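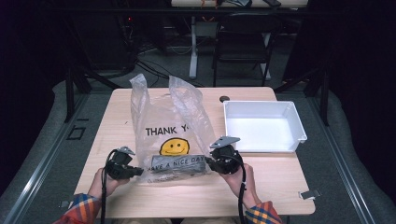
# Chapter 8: Where the examples come from

I put this chapter off for ages when I was planning the book, and I think I was a bit afraid of it. Learning rules are tidy. You can write them on a board, and students nod. Gathering the examples is tables, cables, sore thumbs and an awful lot of shopping bags, and it eats far more of your week than the maths ever will!

So let's start with a shopping bag. Suppose you want a robot to pick one up off a table and put it somewhere sensible. You could try to write down the steps, and I'd encourage you to have a go before reading on (ten minutes, pencil and paper, no peeking at Section 8.2). Most people get as far as "grip the handle" and then notice that the handle is wherever it happened to flop. A bag hasn't got a shape in the way a mug has. It's see-through in places, it crumples, and the lettering on the front tells you very little about where the plastic will go when you pull.

The other way is to do the job yourself, over and over, with a gripper in each hand, and let the system learn from what you did. We'll call one go from start to finish an *episode*. For the Vitlow set, which we'll use all through this chapter, I planned 800 episodes and kept 616 of them. The rest went in the bin for dull reasons that we'll get to in Section 8.4, and I'm still cross about a whole Saturday's worth.

My first set was called Sperling and it was dreadful. I'd laid the bag out nicely each time, same spot, same way up, because I'm a neat person and it felt like good practice. All 331 episodes were lovely to watch and nearly useless to learn from, as the system had never met a bag that was slightly wonky. Please be messier than I was.

## 8.1 Before you pick anything up

Decide these first and write them somewhere you'll see them:

- **Start:** where your hands are when the episode begins
- **Finish:** what has to be true of the bag before you stop
- **Spread:** how much the bag's place and shape may change between goes
- **Mistakes:** whether a dropped bag ends the episode or you carry on

That last one causes arguments. I carry on, and I mark the drop in the notes. The Wilano exercises at the end of the chapter let you try it both ways and compare.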